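Brunia Greifset im Alltag: Was drin ist, was es kann und für wen ich es empfehle

Startseite > Werkstatt > Greifer und Zubehör > Brunia Greifset, Parallelausführung

Artikelnummer 563
Preis: 438 Euro inklusive Mehrwertsteuer
Lieferbar, Versand innerhalb von 6 Werktagen
Stand dieser Seite: 21.3.19

Seit dem Winter werde ich ständig gefragt, ob ich nicht endlich einen Greifer ins Programm nehme, der kleine Teile ordentlich anfasst und trotzdem keine vierstellige Summe kostet. Ja, mache ich! Das Brunia Set liegt ab sofort bei mir im Lager, und weil ich grundsätzlich nichts verkaufe, was ich nicht selbst eine Weile auf dem Tisch hatte, steht auf dieser Seite deutlich mehr als im Datenblatt.

Kurz zu mir, falls ihr über die Suche hier gelandet seid: Ich bin Marisol Ponce und betreibe den Laden Clokilari, in dem es alles rund um kleine Roboterarme gibt, vom Servokabel bis zum fertigen Arbeitsplatz. Früher habe ich Montagevorrichtungen gebaut, und diese Vorliebe für fummelige Kleinteile bin ich nie losgeworden.

Was ihr bekommt

Der Greifer kommt vormontiert mit Gestänge und Fingern. Dazu gibt es die Halterung für die Kamera am Handgelenk, einen Satz Ersatzschrauben, das Anschlusskabel, einen Adapter für die Devirton Arme (passt auf die kleine und die mittlere Baugröße) und eine gedruckte Anleitung. Die Anleitung gibt es auf Deutsch und Spanisch. Die deutsche Fassung habe ich überarbeitet, weil im Original an einer Stelle links und rechts vertauscht waren und ich dadurch einen halben Nachmittag verloren habe.

Nicht dabei sind die Kamera selbst, das Netzteil und der Arm. Wer noch gar nichts hat, schreibt mir bitte vorher, dann stelle ich etwas Passendes zusammen und ihr zahlt nur einmal Versand.

Einbau

Mit Adapter sitzt das Ding in einer guten halben Stunde, wenn ihr so etwas schon mal gemacht habt. Beim ersten Mal plant lieber den Abend ein und macht euch einen Tee dazu. Das Kabel wird durch die Öffnung im Adapter geführt und erst dann eingesteckt, sonst dürft ihr alles wieder aufschrauben (fragt nicht). Die Schrauben am Gestänge bitte nur handfest anziehen. Ich hatte im Februar einen Kunden am Telefon, bei dem die Finger ruckelten, und er hatte es mit dem Festziehen einfach zu gut gemeint. Eine viertel Umdrehung zurück und alles lief.

Danach einmal die Finger ganz öffnen, ganz schließen und die beiden Endlagen speichern. In der Software von Devirton findet ihr das unter den Werkzeugeinstellungen. Wer über eine eigene Steuerung geht, bekommt von mir gern die kleine Textdatei mit den Befehlen, einfach bei der Bestellung dazuschreiben.

Wie er sich anfühlt

Ich mag ihn sehr! Die Bewegung ist ruhig, das Geräusch erträglich, und auch nach einem langen Tag mit immer derselben Greifbewegung musste ich nichts nachstellen. Die Kraft lässt sich fein regeln, und davon würde ich auch Gebrauch machen: Weiche Kunststoffteile nehme ich mit sehr wenig, Druckteile mit Kanten vertragen mehr. Für schwere Sachen ist er nicht gedacht. Eine volle Getränkeflasche hebt ihr damit nicht, und wer Metallklötze umsetzen will, sollte sich das größere Modell von Echeverría ansehen, das ich auf Anfrage besorge.

Was mich stört, soll hier auch stehen. Das Anschlusskabel ist für meinen Geschmack zu kurz, bei ausgestrecktem Arm zieht es schon ein bisschen. Eine Verlängerung habe ich im Shop. Und die Fingerflächen sind ab Werk ziemlich glatt, bei rutschigen Teilen klebe ich dünne Gummistreifen auf. Die gibt es als Zubehör im Beutel, oder ihr schneidet sie euch aus einem alten Fahrradschlauch, das hält genauso gut.

Für wen lohnt sich das?

Für alle, die Sortieren, Stecken und Ablegen üben oder automatisieren möchten und dafür keinen Industriegreifer brauchen. Schulen und Lehrwerkstätten kaufen bei mir gern 2 Stück, damit eine Gruppe weiterarbeiten kann, während die andere noch schraubt. Bastler, die nur mal schauen wollen, ob ihnen das Thema liegt, können sich das Set auch ausleihen. Die Leihgebühr rechne ich beim Kauf voll an.

Garantie und Rückgabe

Zwei Jahre auf Gestänge und Antrieb, Finger sind Verschleißteile und davon ausgenommen. Zurückgeben könnt ihr innerhalb der üblichen Frist, auch wenn ihr das Set schon angeschraubt hattet, solange nichts gebohrt oder geklebt wurde. Bei Problemen ruft bitte erst an, die meisten Fälle klären wir in ein paar Minuten, und ich freue mich ehrlich gesagt immer, wenn mir jemand von seinem Aufbau erzählt.

Zubehör, das oft mitbestellt wird

Kabelverlängerung für den Greifer
Gummistreifen für die Finger, im Beutel
Ersatzfinger, schwarz, paarweise
Kamera für das Handgelenk, mit passendem Stecker
Tischklemme für Devirton Arme

Noch ein Wort zu Kleinteilen

Am häufigsten kommt die Frage, wie klein ein Teil sein darf. Eine feste Grenze mag ich ungern nennen, denn es hängt mehr an der Form als am Maß. Parallele Seiten sind dankbar, und flache Stücke greife ich am liebsten hochkant, so wie das gelbgrüne U aus Kunststoff, das ganz oben zwischen den beiden Fingerspitzen klemmt, mit dem Schlitz nach unten zum Greifer hin. So weit vorn gefasst bleibt die runde Seite frei, und über die Kamera am Handgelenk habe ich das Teil gut im Blick. Bei so kurzen Schenkeln taste ich mich mit der Kraft von unten heran, damit sie sich nicht zusammendrücken. Wenn ihr unsicher seid, schickt mir ein paar eurer Teile im Umschlag, ich probiere sie aus und melde mich mit den Einstellungen, die bei mir am besten liefen.

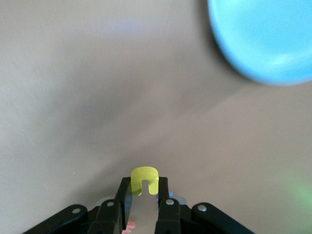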